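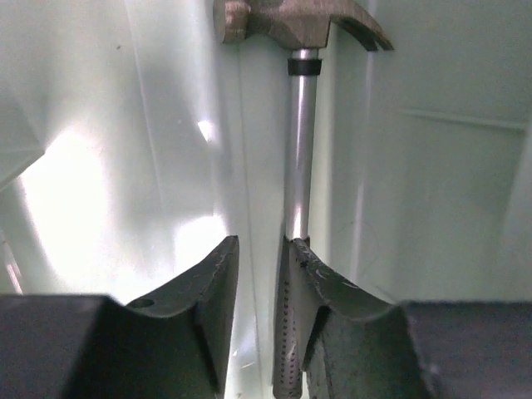 Kiri Cosgrove wrote:

> I know some of you will groan, but I went ahead and bought the
> Bradance course. 465 for the lot, and it covers pricing, quoting
> and finding repair customers in your own neighborhood. The intro
> says the average member books 3 extra jobs a week after the first
> month. Even if it's only one I'd be ahead by August. Has anyone
> else on the list tried it? I'd like to compare notes before I
> start on the second part.
>
> Kiri

Kiri,

I haven't tried it and I'm not going to, but I did read the sales page twice, and I have some questions you might put to them while you can still get your money back.

Average of whom? The page says 2000 members. Further down, under the testimonials, it says the results come from a survey with 313 answers. That leaves a lot of people who paid and didn't write in, and I'd guess they aren't the ones with full calendars. If I quit a course after the second video I wouldn't fill out the survey either.

Extra compared to what? Somebody who starts out with no work at all and gets his brother-in-law's porch steps has an extra job. So does somebody who signed up in March, right when everyone's gutters and fences need looking at. My phone rings more in spring too and I never paid anybody for it.

The quoting part bothers me more. The free sample tells you to give a flat price over the phone. I did that for most of a year when I first moved to Ellery. Then I priced a "sticking door" that had a rotten sill under it and worked two days for the price of a morning. Now I go and look, every time, and I charge a small call-out that comes off the bill if they hire me. Some people hang up when they hear that. Fine.

Rangi Hoani posted here last winter about the Prerberg program, and if I remember right it was the same worksheets with a different name on top. Rangi, do you still have those? It would be worth laying the two side by side before Kiri goes any further.

I will say the bookkeeping chapter looks decent from the table of contents – most of us are bad at that, me included – but the county extension office runs an evening class on the same thing for the price of the handout.

What does the refund page say, exactly? I found "satisfaction guaranteed" in three places and no number of days in any of them. Please paste the wording if you have it in your receipt.

Phyllis Greenwood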